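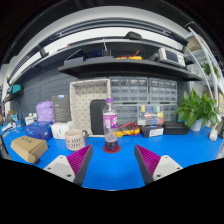

【布吕特托市公共图书馆】关于暑期饮料容器回收与押金退还工作的说明（1/9）
经与泽鲁莱罗环境服务公司协商，本馆总馆及巴克利分馆将于暑期开放期间设置塑料瓶回收点。现将有关事项分条公布，请读者知悉。
转发 81　评论 12

（2/9）回收范围为容量不超过两升的透明或有色塑料饮料瓶。玻璃瓶、金属罐、食用油瓶及洗涤用品容器不在本次回收之列，请按市政规定投放至街道收集站。
转发 34　评论 5

（3/9）投放前请倒净瓶内剩余液体，并将瓶盖旋紧。标签无须撕除。依据押金制度，条码须保持完整可读，压扁或剪开的瓶子可以回收，但不能退还押金。
转发 46　评论 19

（4/9）倾倒液体请使用总馆一层盥洗室旁的专用水槽。饮水机接水盘及阅览室绿植花盆均不得用于倾倒饮料。去年一月，巴克利分馆饮水机因糖分沉积停用，维修期间给读者造成不便，本馆再次致歉。
转发 57　评论 28

（5/9）押金以凭条形式退还，可在服务台兑换现金，亦可抵扣逾期费用。单张凭条自打印之日起在本季度内有效，遗失不补。未成年读者可自行兑换，无须监护人到场。
转发 29　评论 14

（6/9）试行阶段，两馆合计收到塑料瓶3,000个，开具凭条921张，其中157张用于抵扣逾期费用。读者未领取的押金已全部转入儿童阅览室购书经费，明细张贴于总馆公告栏。
转发 63　评论 9

（7/9）有读者询问馆内饮食规定是否因此调整。现答复如下：规定不变。带盖饮料可携入普通阅览区，地方文献室、缩微阅览室及耶西科手稿展厅仍禁止携带任何饮品。展厅入口处设有存物柜，凭读者证免费使用。
转发 40　评论 22

（8/9）读者服务部主任西玛·萨奇德瓦表示：“回收点开放时间与各馆借阅时间一致，闭馆后请勿将瓶子留置门外。团体或学校一次投放数量较多的，请提前一个工作日致电预约，以便安排人员清点。”
馆舍管理科安布罗斯·加瑟负责设备日常维护。如遇回收箱已满或凭条无法打印，请告知当班馆员，由馆员手工登记。
转发 18　评论 7

（9/9）本说明自2021年7月11日起施行，此前在巴克利分馆张贴的临时告示同时作废。纸质版可在两馆服务台索取，大字版须提前申请。对押金金额有异议的，请保留凭条，并以书面形式向读者服务部提出。
转发 25　评论 11

补充：评论中多次提及的旧版凭条（绿色纸张）仍可兑换，以票面所载期限为准。另，总馆地下停车场入口的回收箱属泽鲁莱罗公司另行设置，不打印凭条，投放后亦无法补开，请读者留意箱体标识。
转发 16　评论 6

搜索本页动态　请输入关键词　搜索

联系我们　|　© 布吕特托市公共图书馆　|　返回顶部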